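Students from the technical college in Sullent have won the open division of the Ulasier Rover Challenge, finishing the course in the fastest time of the weekend and picking up no penalties on their second run.

The annual contest asks secondary and post-secondary teams to design and build a small wheeled vehicle that can carry a sealed sample canister across rough ground and return it to the start line. Teams have the whole of the school year to prepare. They are judged on course time, on the condition of the canister at the finish and on a written engineering report handed in before the event.

The Sullent team completed its best run in 261 seconds. A combined entry from two high schools in Midtbø came second, and the defending champions from Fostance were third after losing a wheel cover on the gravel section and taking a time penalty for it.

The junior division, for students in grades seven to nine, was won by a Fostance team entering for the first time. Its vehicle was the lightest in either division. Second place went to a school from Ulasier, which had a faster outright time but was marked down on its report.

Teams were given two attempts each. Rain overnight had softened the lower part of the course, and organizers delayed the first run until 10 a.m. so that the crater section could be raked and measured again. The delay pushed the junior runs into the middle of the day, and the last open division vehicle did not cross the line until after 4 p.m.

The course is 500 metres long and has 14 obstacles. They include a field of loose rock, a side slope, two craters, a narrow channel and a ramp that has to be climbed and descended without stopping. Judges stand at each obstacle and can add seconds for a vehicle that leaves the marked lane or has to be touched by a team member. A vehicle that drops its canister may continue, but it receives no marks for sample condition.

Four entries in the open division failed to finish their first run. Two had battery faults, one broke a steering arm on the side slope and one stopped in the channel with a jammed wheel. Three of the four were repaired in time for the second round and completed the course.

The Sullent vehicle has six wheels on a rocker suspension that the students designed last fall and rebuilt in February after the first version bent under load. The team also changed its wheel treads shortly before the event. According to its report, the original rubber treads gripped well on rock but filled with mud in testing, and the new pattern is wider and more open. On its first run the vehicle slid out of the lane at the second crater, which cost the team a penalty and left it in fourth place going into the afternoon.

The engineering report made up a larger share of the final mark than in past years. Judges asked for test records as well as drawings, and teams were expected to show what they had changed during the year and why. Reports were also required to include a full list of parts and costs. The spending limit for an open division vehicle is $3000, excluding donated tools and shop time -- a figure that has not changed since the contest began. One team was moved to exhibition status after its parts list went over the limit. It was allowed to run the course but its time did not count toward the standings.

A new section this year tested how the vehicles handled without a driver in direct view. For the final stretch, drivers moved behind a screen and steered using only the signal from an onboard camera. Several teams had practised for this before the real vehicle was ready.

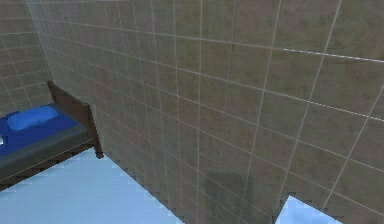
Practice time in the simulator did not replace time on the ground, according to the Midtbø team, whose members said their model had climbed every slope they gave it while the vehicle itself struggled on wet clay. They plan to spend more of next year outdoors and to start testing before the snow is gone. The team finished the screened stretch without a penalty on both runs.

Other teams found the section harder. Delay in the video signal caused a number of vehicles to oversteer at the last turn, and two open division entries hit the barrier there. Organizers said they would look at lengthening the straight before the turn, but that the section would stay in the program.

Separate awards were given in both divisions. The Midtbø entry received the prize for best report in the open division, and the Fostance junior team received the safety award along with its first-place plaque. An Ulasier school took the prize for best repair after replacing a drive motor between runs. The award for most improved team went to a second entry from Sullent, which did not finish last year and placed sixth this time.

The winning open division team receives a travel grant toward an international student rover event and a year's use of a machine shop at the Ulasier fairgrounds, where the course is set up. The students have not yet decided whether to take the same vehicle or build another. Rules at the international event allow a longer wheelbase, and the sample canister is heavier.

Registration for next year's challenge opens in September. Schools may enter up to two vehicles in each division, and teams must have an adult adviser. The course layout will be published in January, with the exception of one obstacle -- it is kept back until the day of the event. Rule books and a list of approved batteries are available from the challenge office in Ulasier, and schools entering for the first time can ask for a copy of a past report to use as a guide.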